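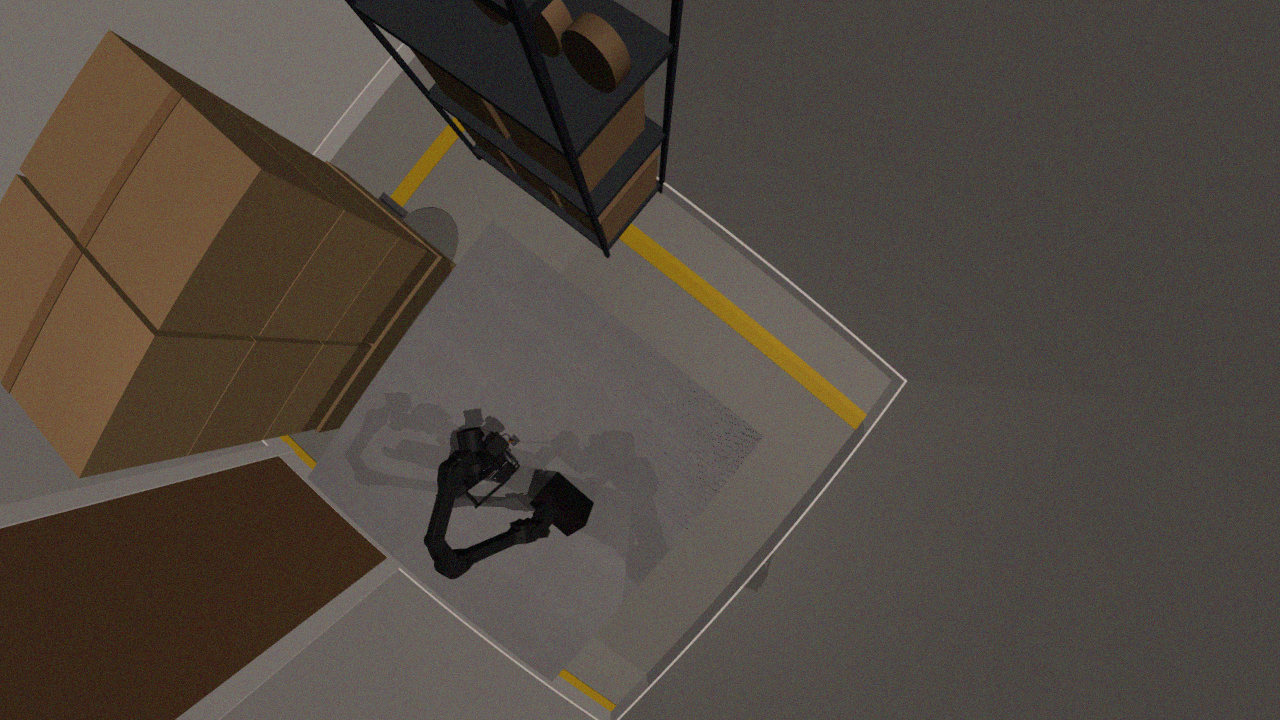
Zulton rejects the start state on the last few centimeters before the connector, but the same goal plans fine from home

Posted in Motion Planning by Ysaline Boyer, Sun 26 July

I have a cell in Flaltska with one arm, a shelving rack and a stack of boxes, and I plan with Zulton. The job is to move to a pre-grasp pose above a connector, go straight down, close the gripper, and lift away. There is no real hardware yet. Everything runs in simulation, and I want it solid before anyone orders parts.

The long move works. From home to pre-grasp Zulton finds a path nearly every time, and the path looks sensible. It stays clear of the rack and the boxes. I run it with the default sampler and a limit of 1000 iterations and it usually finishes far below that.

The short move is where it goes wrong. I ask for a straight line down to the grasp pose and it gets there on most runs. Then I close the fingers and ask for the retreat, and I get this:

START_STATE_INVALID: robot in contact with world (link pair not allowed)
plan aborted before sampling

Sometimes the same error comes up before I close the gripper, with the arm holding still at the bottom of the descent. If I delete the connector from the planning scene the error goes away on some runs and stays on others. That second part is what confuses me. With the connector gone there should be nothing near the fingers.

What I have tried so far:

Raised the planning time. No change, as it never gets to sampling.

Raised the grasp pose a little. The error happens less often, but then the fingers miss.

Turned off collision checking for the whole gripper. The error is gone, but on one run the wrist went through the block the connector sits against, so I don't want to keep that.

Turned off the "fix start state" option and turned it back on. With it on, Zulton nudges the arm sideways before it plans, and in the simulator that drags the connector along. 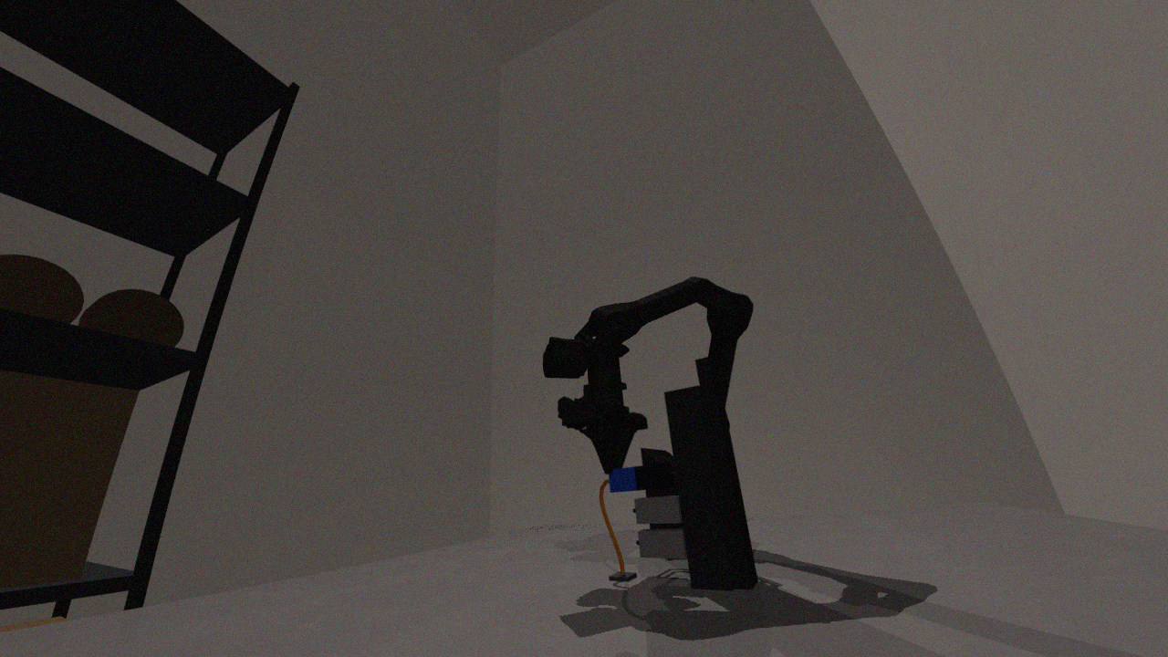
The retreat is a plain Cartesian segment, straight up in the world frame, with the same speed scaling as the descent. I have checked the direction and the frame, and both are right. The call fails with the gripper hanging straight down and the tip over the left end of the blue connector, either touching its corner or very close to it. I understand why the finger and the connector might count as a contact there. I don't understand what else it could be touching. The simulator's own contact list sometimes shows nothing at all at the moment when Zulton says invalid.

The arm, column, rack and boxes come from one scene file. The connector and its cable come from a second file that a coworker exported from CAD as a single mesh. Both go through the Theodorakopoulos importer with the default settings. Padding on all robot links is 2 mm.

Is there a normal way to do this, or do people just switch checking off for the last bit?

mbrandt_cells

You need to allow the contact between the fingers and the connector. In Zulton that is the allowed pairs table. Add each finger link against the connector object before the descent and take it out after the retreat. Everybody doing grasps has to do this.

Also lower the padding. Padding is for long moves.

orrin.k

The answer above is right as far as it goes, but it won't explain why you still get the error with the connector deleted. I would look at the cable.

You say the connector and the cable came in as one mesh. The default in the Theodorakopoulos importer is to build one convex hull per mesh for collision and keep the full mesh for display. So what you look at in the viewer and what Zulton checks against are two different shapes. For a box that makes no difference. For a cable it makes a very large one. In your second screenshot the orange cable leaves the left end of the connector, curves out and down, and goes in an S to the flat plate on the floor. Put a convex hull around the connector and that cable together and you get a big solid wedge that fills the inside of every one of those bends. The left side of your gripper has a knob sticking out on that same side, a bit above the fingers. I can't tell from one view whether it enters the hull, but it is the first link I would check.

As for deleting the connector and still getting the error, check what you are really deleting. If the file has two names in it, the importer may register the hull under the parent name and the display mesh under the child. Remove the child and the connector disappears from view while the hull stays in the collision world. There is a ticket about this, number 2526, with a small script that lists both names. I don't know if it was fixed in the current release.

Steps, in the order I would do them:

Turn on the collision geometry overlay in Flaltska. It is under View, then Planning, and it is off by default. Draw the collision shapes only and hide the visual ones. If there is a wedge between the connector and the floor, you have your answer.

Ask Zulton for the link pair. The short error doesn't print it. Set the contact report level to "pairs" and repeat the failing call. You want the two names and the penetration depth. A depth smaller than your padding means the padding is doing it. A depth of several centimeters means bad geometry.

Split the file. Have your coworker export the connector body and the cable as separate objects. The connector can stay a hull, or you can replace it with a plain box, which also makes checks faster. For the cable, use a chain of short capsules that follow the curve. You don't need many. If you can't get a new export, the importer has a decomposition setting that cuts a mesh into several convex pieces. It does an acceptable job on cables as long as you don't let it merge the thin ones.

Then do the allowed pairs, with only the finger links in the list. Leave the palm, the wrist and the module on the side of the wrist fully checked. Same for the block behind the connector. Your run with the wrist going through the block is what happens when the whole gripper group is switched off.

Set padding per link. I keep the normal value on the arm links for the long move and use zero on the fingers for the descent and retreat. Zulton takes a padding override per request, so you don't have to change the robot file.

After the gripper closes, attach the connector to the gripper link in the planning scene before you ask for the retreat. If you skip this the planner thinks the connector is still a fixed obstacle with your fingers around it. Attach also takes a list of links that may touch the object, and that list replaces the allowed pairs while it is attached. When you detach, the list is dropped, so put the pairs back if you still need them on the way out.

One more thing about the cable. If you attach the connector and leave the cable as a static object, the first few millimeters of the lift will put the connector into the first cable capsule. Allow that one pair too. Past that point the static cable shape is wrong in any case, as the real one would move with the connector. For a short retreat I just remove the capsules nearest to the connector and keep the rest. For a long carry you need to refresh the cable shape from the simulator state every so often, and that is a separate question.

Leave "fix start state" off during the grasp. It is meant for joint values a hair outside their limits. It shouldn't be moving the arm while the fingers are on something.

Ysaline Boyer

Thank you both. I turned on the overlay and there is a wedge. It goes from the top of the connector down to the floor plate, and the side of the gripper is well inside it at the grasp pose. With the report level on pairs, the name that comes back is the parent name from the CAD file and the link is the gripper housing. Neither finger is in the list.

I had been deleting the child name in one of my scripts and the parent name in another. That accounts for the runs where it stayed.

Until the new export comes I have used the decomposition setting. It left one fat piece at the first bend, where the cable turns down, so I replaced that piece by hand with two capsules. The descent and the retreat both plan now with checking on for everything except the fingers. Planning the retreat takes around 400 ms, slower than before, but I can live with that.

I still get an invalid start now and then right after the attach call. It looks like the retreat request goes out before the scene update has been applied. Is there a way to wait on it, or do I put in a sleep?

orrin.k

Don't sleep. The attach call returns when the message is sent. Use the version that takes a scene and returns a revision number, then pass that number into the plan request as the minimum revision. Zulton will hold the request until the scene has caught up, or time out with a different error that says so.

Send the attach and the allowed pair for the cable in the same scene update as well. If they go separately, the plan request can land between the two.

tjelsma

I had the same thing with the Uvlow gripper model and a hose. For me the convex hull was on the gripper and not on the hose. The two fingers were one mesh in the file, so the opening between them was solid as far as the planner knew. Worth looking at the gripper in the overlay as well while you have it open.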